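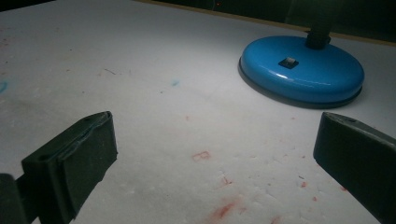 The lamp base from one gripper's point of view, with nothing held between the fingers.

Cleaning up two-gripper demonstrations before you train on them

I've been meaning to write this one up properly ever since Youssra Benkirane asked me how we prepare our tabletop recordings, and I sent her such a muddle of an email that she had to ring me up to make sense of it. So this is the longer and (I hope) kinder version, for anyone who collects demonstrations with hand-held grippers and wants a policy that copes with two hands at once.

I'm assuming you already have a head view and a wrist view for each hand, and that you can play them side by side. We use a little viewer called Gunia for this, but anything that lets you step forward a frame at a time will do nicely.

Step 1. Line up the clocks

Do this first, please, even if you're itching to get to the training. Open and close both grippers twice at the start of every recording, well inside the head view, and use the second closing as your zero. Find it in each view and note the frame number. If the views drift apart again by the end, your recorder is dropping frames and you'll want to sort that out before collecting any more.

Step 2. Mark the resting stretches

Most people start a take with both grippers held open and still while they gather their thoughts, and that's perfectly all right for the person, but a policy will happily learn to sit there as well. Go through and mark every stretch where neither hand is moving. I keep the last 9 frames of each opening pause, so the model still sees what a starting position looks like, and trim the rest.
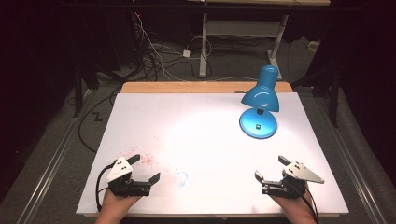
Do be a bit careful with pauses in the middle of a task. One hand often waits while the other works, and that waiting is part of the job. I trimmed those too in my first attempt, and the left arm got into the most dreadful hurry and kept arriving before it was wanted.

Step 3. Check what each view can see

A wrist view close to the table may have only the bottom of an object in it, while the head view has the whole thing. Neither is wrong, but you should know which one your model is leaning on. Go through a handful of takes and write down, for each, which views contain the part you mean to grasp. If it's only ever the head view, try training with that view blanked now and then and see how badly things go.

Marks on the work surface deserve a look as well. A smudge that stays put across all your recordings makes a lovely landmark for a lazy network, so shift the board or turn it round between batches.

Step 4. Split by session

Keep whole sessions together when you divide training from testing. Our set, which we call Mudville, came to 846 takes after trimming. Sherif Lamrani first split it take by take and the scores were wonderful, and then we split it by session and they were a good deal less wonderful, but much nearer to what the arms did on the day.

For the record, 134 takes went into the test set, and 329 of the remainder had at least one mid-task pause that I went back and restored by hand. It took me most of March and a great many cups of tea.

If your clocks refuse to line up, try Step 1 again with a slower, firmer closing of the fingers. Jerome Javier has a script that finds the closing for you, and I'll add it to this page once he's tidied it up.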